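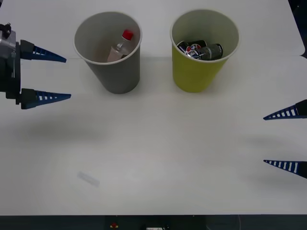

17 March 2025. Sorting task, second block, both arms. Best collection session we've had on the Burneo bench so far, and I want to get it down before I forget the small stuff. The task is the same one Fatima wrote up in December: bottles go in one cup, cans go in the other, and the arms finish open and clear of everything. That last bit used to be the weak spot. People would drop the last can and stop recording with a finger still hanging over the rim, and the policy learned to hover. The end pose we want now has a bottle in the gray cup, cans in the yellow-green one, and all four blue fingers spread wide with nothing between them and plenty of bare table in front of the cups. I'm going to use that as the reference for what counts as a finished episode.

Changes from the first block:

Softer leader springs on the Gaete handles. Huge difference! My wrists don't ache and the approach to the cups is much smoother in the traces. Before, you could see a little stair-step in the joint plots whenever the operator squeezed and moved at the same time. Gone now, or at least down in the noise.

Episode cutoff moved from first release to arms still. Dardo put the check into Grullport and it works nicely, though it gets fooled if you pause in the middle to think. So don't pause to think. If you have to, throw the episode out and start over, it's cheap.

Cup positions get nudged between episodes, by hand, no pattern. I tried using the printed grid again and I still don't like it. You end up putting the cups on the same few crosses and the model picks up on it right away.

Things I noticed while driving:

The bottle is harder than the cans. It's light, it rolls away if the lower finger touches first, and the cap end wants to swing around as you lift. Grabbing nearer the cap and tilting over the rim works best for me. Fatima grabs the middle and drops straight down, and hers look good too. We should keep both. I'd love to see whether the policy settles on one of them or blends the two into something awful.

Second can is where the interesting failures are. With one can already lying in the cup, the next has to slide in over it, and if you let go too high it bounces off. I recorded three recoveries on purpose (can hits the rim, falls back on the table, pick it up again, finish). They're tagged "recover" in the log. Please don't filter them out as bad episodes. I did exactly that in the first block and then wondered why the thing froze every time it missed.

Paper cups slide if you brush them. A bit of sliding is fine, keep going. If a cup tips over, stop and discard.

Numbers: 20 episodes discarded, mostly mine, mostly early on while I was getting used to the handles. Running total for the task is 2,000 good ones, so the Plernivel training run can start tonight with the full set. I've been looking forward to this one for weeks!

Dardo's question from lunch: should the left arm always do the bottle? I've been letting whichever arm is closer take it. He thinks the mix will confuse the assignment and he may be right, but I'd rather find out from the run than guess. If the arms start reaching for the same item, we split the data by arm and retrain. Every episode already has the arm order saved, so the split is one line.

To do before the next block
- wipe the table, bits of clear stuff show up in the views
- new seed for the start poses
- ask Fatima for her grip notes on the bottle
- longer timeout on the arms-still check, try 3 seconds
- try a crushed can, just to see

Left the handles zeroed and the log open on the bench machine. Dardo has the next slot.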